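Stodura Wide-Format Printing Project
Progress report to the Plollham Small Business Fund
14th June

Work since the April report has gone mostly to plan. The second roll printer is in place at the Betancur unit and has been running daily. Output to date is over 1000 square feet of banner and decal material, all of it on the new latex inks. 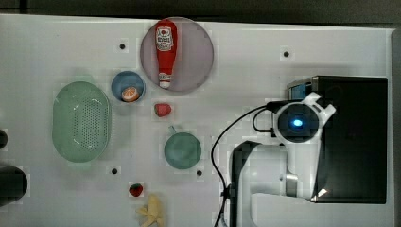
Color matching is still the slowest part of the job. Reds have given the most trouble, and our test prints on gloss label stock came out too orange until we rebuilt the profile. A ketchup bottle with a white label and red lettering is a fair guide to what food customers expect – a strong red, clean edges on small type, and no bleed into the white. The new profile holds on gloss film. Matte film needs another round.

Fabric printing began in the same period. We ran 31 sample panels through the Odis heat press and rejected 6 for banding. The head alignment was reset and the rejected panels will be reprinted. 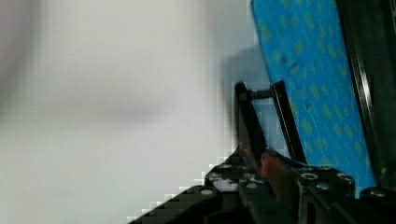 Blue material with a repeat of small yellowish-green shapes.

Spending is within budget. Elias Abou Jaoude has finished operator training for 2 staff and will start on the cutter next. The laminator is still on back order, so outdoor decals are going out for finishing. We ask that the laminator payment be moved to the next quarter.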